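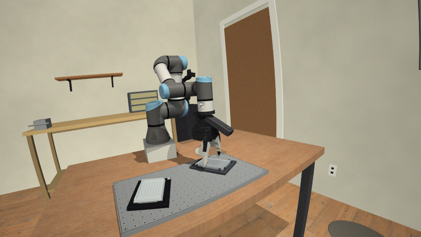
3. Collecting the demonstrations

3.1 Why we started in simulation

We wanted our policy to learn one small lab chore: pick up a plate, carry it over to another holder, and set it down without jamming it. I had assumed we could just do all of this on the real bench. Then we tried it for a week in October, and most of that week went to putting things back where they belonged between attempts. A person can show the task quickly enough, but the resetting, the checking and the hunting for a plate that slid under a drawer unit eat the whole afternoon. So we moved the bulk of the collection into a simulator and kept the real bench for the final tests in Section 5.

Our simulated room is called Ustwood (all of our rooms are named after places that don't exist, blame me for that). Figure 1 shows it with the arm over the board. The parts that matter for the task are the arm, the two-finger gripper, the perforated board and the two black plate holders on it. The rest of the room is dressing - the bench against the wall, the shelf, the door, the outlet. We kept the dressing in on purpose. In an early version, Finberg, the room was bare, and policies trained there got badly confused the first time a real wall with real stuff on it showed up behind the arm.

Figure 1. The Ustwood room. The white multiwell plate sits in the left tray and the flat translucent plate in the right fixture, with the gripper over the right fixture.

3.2 How an episode is recorded

Each episode starts by drawing a fresh layout. The board gets nudged and turned a little on the table, the holders move to new spots on the board, and the light shifts so the shadows fall differently. We don't touch the size of the plates or the holders, and we never change the arm. The operator then sees the room on a screen, takes the hand controller, and does the task however they like. We gave very little instruction here. I wrote half a page, and Tapio Lappalainen cut it down to two sentences: don't rush the last bit, and if you bump something, keep going.

That second sentence turned out to matter a lot for the data. My first instinct was to throw out any episode with a bump in it. But a person who clips the rim of a holder will back off, straighten the plate and try again, and those few seconds are exactly what the policy needs to see. When we trained on clean episodes only, the arm would touch the rim and then simply push. So bumps stay in. Episodes are dropped only when the plate ends up off the board or the operator gives up.

We recorded 300 episodes with 5 operators. Two of them had used a hand controller before, and the other three learned on the job. You can tell them apart in the recordings if you know what to look for, mostly from how they approach: the experienced ones come straight down, and the newer ones tend to swing in from the side and then correct. We kept both styles and did not label who was who during training.

3.3 What gets saved

For every time step we save the joint angles, the gripper opening, the controller input and the rendered camera views. We also save the true position of each plate, which the simulator hands us for free, but the policy never gets to look at it. It's only used for scoring. Storage was a bigger headache than I expected, so the views are written by a small tool we call Shezi, which renders them again later from the saved motion. That way, if we want a different camera angle next month, we can have it without asking anyone to redo their episodes.

One thing I would do differently is the grip. Operators in simulation can't feel the plate, and a good number of them squeezed much harder than they would have by hand. The simulated plate doesn't mind, but a real one might. We ended up capping the closing force in a later build, Sidden, and replaying the old motions through it to see which ones still held on to the plate. The ones that slipped were recorded again by the same operator, using the same layout.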